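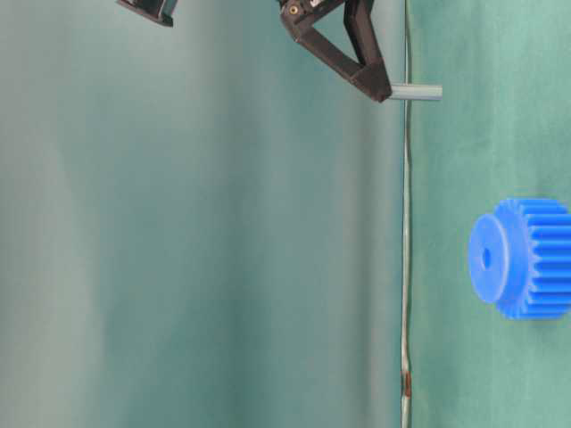
The merge at Zerneck will stay a merge. Elínborg Frandsen, who runs road operations for the Rosska district, said the plan to replace it with a traffic light has been dropped and that drivers will see a longer shared lane there by the end of April.

"We looked at the light and we priced the light," Frandsen said in her office in Tovar. "It would have stopped people who don't need to be stopped. Most of the day that road is quiet. You have a bad hour in the morning and a worse one in the afternoon, and the rest of the time it works."

The merge is where the valley road and the old quarry road come together on the north side of Zerneck before heading into Tovar. A tube count last fall put the busiest day at 3972 vehicles in the southbound direction. Frandsen said that number is within what a single lane can carry, and that the trouble is in how drivers get into it.

"People on the valley road think they have priority. People on the quarry road think it's their turn. There is a yield sign, but it's placed so late that you've already made up your mind by the time you see it. I've driven it for years and I still catch myself."

The district asked for comments over the winter and got 1403 of them, most through the online form and the others on paper at the Tovar library. Frandsen read them herself over several weeks.

"A lot of them were one line. 'Fix it.' Okay. But some were very useful. A school bus driver drew us a map of where she gets stuck and at what time, and she was right, we went out and checked. Several people wrote about the sun in the morning. That isn't something that shows up in a traffic count."

She said the comments were split on the traffic light. People living in Zerneck mostly wanted it, and people who pass through mostly did not. The Zerneck side also asked for a lower speed limit, and Frandsen said that request is still open. A limit change has to go through a separate hearing, and she would not guess at the result.

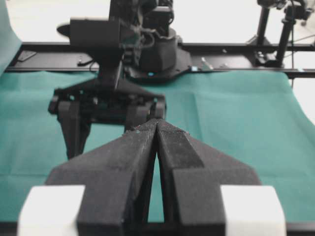 The two roads meet at a much sharper angle than most drivers realize, and the new design is meant to deal with that. On the current layout they run close together for a long stretch with a strip of grass between them, and each driver sees the other only at the end. Frandsen described it with her hands on the desk, and the shape she made was close to that of the two black fingers shown here, broad at the base, leaning in, with the tips almost touching and a narrow wedge left open between them. "All the decisions get made right at the tip," she said. "We want them made further down the road, where there's time." The grass strip will be cut back and the shared lane made 100 yards longer.

Work is being done by Gustska, the contractor that resurfaced the bridge approach two years ago. Frandsen said the company will close one side at a time and that the closures will run from 9 in the morning to 3 in the afternoon, so that neither rush hour is affected. The quarry road goes first. Trucks will be sent around through the east side of Tovar, a detour of four miles.

Some business owners on the east side have complained about that. Frandsen said she has met with them and does not have a better route to offer.

"The other way has a weight limit on the culvert. I can't put a loaded gravel truck over it. I told them it will be noisy and it will be dusty and it will be over in a few weeks. They weren't happy, and I understand that. If the dust gets bad, Gustska is required to send a water truck, and there's a phone number on the notices for that."

Asked why the yield sign was placed so late in the first place, she said she had gone looking for an answer and found only part of one. The quarry road used to carry very little besides quarry traffic, and the sign was put up when the merge was a gravel turnout. When the road was paved, the sign was reset in the same hole.

"It's the kind of thing you find all over the district," she said. "A sign goes where the last sign was."

The new signs will go up before the lane opens. There will be one on each road well ahead of the merge, and a painted pattern on the pavement telling drivers to alternate. Frandsen said she expects some confusion at first. The district will have a message board out for the opening week – the portable kind, borrowed from the bridge crew – and the sheriff's office has agreed to keep a car nearby during the afternoon rush.

She is less sure about the morning sun. The road runs the way it runs, she said, and trees would take years to do any good. The school bus driver suggested moving one of her stops a little farther back, and the bus company has said it will try that in the fall.

Another count will be taken once school is back in session. If the backups are as long as they are now, Frandsen said, the light can be brought up again, and the conduit for it will already be in the ground.

"I had them put the pipe in while the pavement is open," she said. "It costs very little to do it now, and I don't want to dig that road up twice."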